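August, evening, kitchen table

Home by seven, feet like puddings. The new line at Lillside has now been running for nine weeks, if you count the week it spent under a dust sheet waiting for a part, and management do count it.

Today I was back on leads. Two years ago leads meant four of us and a radio, standing at the benches, coiling and boxing and disagreeing about the window. Now leads means an arm does the picking up and putting down, and I am there in what the rota calls a supporting capacity. I support it by giving it boxes. I also support it by taking the boxes away again. In between I watch, and I have a form for writing down what I watched. The form has a space for "operator observations" that is the size of a postage stamp, and I have small handwriting, so I suspect I am the only one filling it in properly.

Cable is the thing it likes least. Give it anything square and it is as smug as a cat. Give it a lead and it has to think, because a lead never lies the same way twice and will hook its own plug through its own loop out of spite. I have been coiling leads for most of my working life and I could have told Volico this before they sent the quote. I was asked in the second month, by a very polite young man with a tablet, whether I would "describe my technique". I said you pick it up and go round. He typed for a good long while.

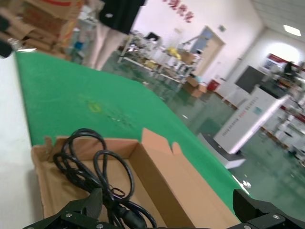

The daft part is that I've started to take its side. When the morning lot complain that it's slow, I hear myself saying that it's slow on black cable, it's perfectly all right on the flat packs, and you should see how you'd get on with two fingers. I never stuck up for anybody on that bench when it was people. We were quite rude to one another, as I remember, and I miss it more than I expected to. You can't be rude to the arm. I've tried. It waits until you've finished and then carries on from where it was.

Dinner was the usual. We used to go at twelve sharp, all together, because the whole bench stopped at once. Now the breaks are staggered so there is always a body near the stop button, and I eat mine at ten to one with a woman from goods in who reads. She is good company in her way. I got through a whole Tatlı bar from the machine and half the noticeboard. There's a new poster up about the Lestura scheme, which is the training they want us all to do, and which will make me a "cell technician" for a bit more an hour and a different coloured lanyard. I have put my name down. The first part is an afternoon on safety, most of which is not putting your hand in, and I feel I'm bringing experience to that.

The total on the board said 2579 when I left, that being boxes since the counter was last set back. There used to be a target next to it and a little face drawn in marker pen, smiling or otherwise. The face went when the screen came in. I asked if the screen could do a face and was told it would be looked into.

What I can't get used to is going home with nothing wrong with my wrists. For years I'd come in, run the hot tap and stand there swearing before I could open a jar. Tonight I peeled potatoes straight off, nearly a whole bag, because I could. So there's that to be said for it, and I ought to say it, having moaned for a page. It's my feet now instead. Minding a thing turns out to be more tiring from the ankle down than doing it ever was, and they took the stools away so we'd stay alert.

They're talking about a second arm by Christmas. The supervisor says it won't change the numbers on our side, and said it twice, and the second time was worse than the first. I'd like to think somebody will have to stand between the pair of them. I'd want a stool for that.

Must ring about the boiler. Clean overall is still in the machine, so hang it up before bed or it'll be damp for the early.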